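Dining and Resident Services Coordinator, Flirnmont Senior Living
Posted 9/12/19
Full time, on site. Reports to the director of resident services.

Flirnmont is a rental community for people 62 and older, with 141 apartments on one campus. Grurholm, the company that runs it, is adding a second dining room in October and needs a coordinator to get it going and keep it going. Most of our residents live independently. They cook for themselves some nights and come down to eat on others, and they have strong opinions about both.

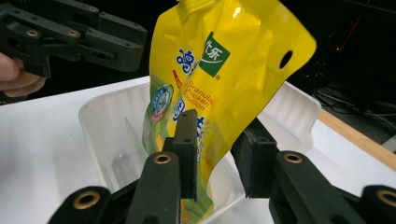

Meals are the main reason people give when they choose a community, and also the main thing they write to us about after they move in. The coordinator will plan a four-week menu with the head cook, keep the sign-up sheets, and handle requests. Some of those are for food people grew up with. A good part of our pantry list now comes from residents, down to the granulated chicken bouillon with Chinese lettering on the yellow pouch. You should be comfortable ordering from small suppliers as well as the large ones, and reading a label for salt content before it goes on the menu.

The other half of the job is the activity calendar: the heated pool schedule, day trips, the Prultadik lecture series, card nights, and the cooking hour in the small kitchen. You will book speakers and drivers, post the calendar by the 25th, and step in when a speaker cancels.
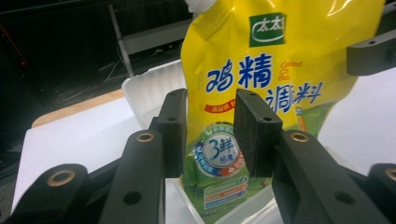 Lợi Ung writes that the cooking hour is what made Flirnmont feel like home, and asks that whoever takes the job come and eat with residents at least twice a week. We agree, and those meals are paid time.

What we are looking for:
Two years in food service, hotels, or senior living
A current food handler card, or the ability to get one within 30 days
Good written English; Vietnamese, Cantonese, or Mandarin is a plus
Basic spreadsheet skills
Some evenings and one weekend shift a month

Nursing experience is not needed. Care services are handled by a separate team on the first floor.

Pay is hourly, with health coverage after 60 days, paid vacation, and free lunch on shift. Parking is in Lot C. The 281 bus stops at the front gate. 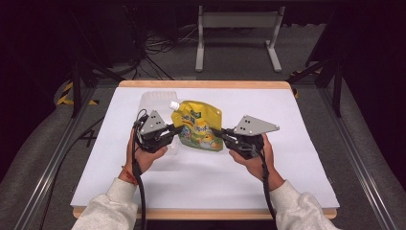

Yellow spouted pouch, set out on the white board.

To apply, send a resume and a short note on a meal or event you have organized to the Flirnmont front office, Room 125, attention Resident Services, or drop both off at the desk. Please put job number 673 on the note. First interviews take place in the Đoàn Room and last 40 minutes. Finalists will be asked to join residents for lunch.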